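3.2 Keeping the bin cell running

I'll be frank about how we look after this cell, partly so that other small labs can copy the good bits and skip our mistakes. Xolani Ngcobo and I put it together in January, and we've logged 1,399 pick attempts on it so far (the target is 4,000, so there's a way to go!). Figure 3 shows the cell in its present state, with two metal bins back to back, bar clamps at the sides where they meet, and the arm coming in over a side wall.

The clamps were the best thing we did. In our first version the bins just sat on the table, and every time the gripper brushed a wall the whole bin crept a little, so by lunch our calibration was off and we were chasing grasps that should have been easy. Now we snug both clamps up each morning, run the four-corner touch test, and only recalibrate if a corner misses. Mahlet Teshome wrote the script for that (we call it Fotis) and it takes less time than making coffee.
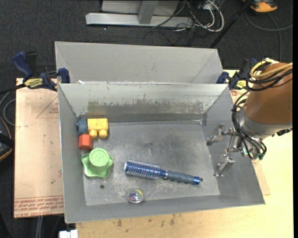
Cables are the other thing that eats our time. The bundle along the arm has to have enough slack for the wrist to turn all the way over, but too much and it droops into the workspace and the depth camera sees it as one more object. We went back and forth on this for ages. What works for us is a loop tied off near the collar, checked by hand at both ends of the wrist travel before a run. We've re-tied it after 34 of our 322 sessions, mostly when we'd changed the fingers and got lazy about putting things back!

We don't repaint the bins, by the way. The worn patches do change how the metal reflects, and Lucía Vidal was all for a fresh coat, but we'd then have had two different floors in one dataset. So the scratches stay, and we re-shoot the empty-bin background at the start of each session instead.

Figure 3. The bin cell, with the gripper open and objects in the front bin.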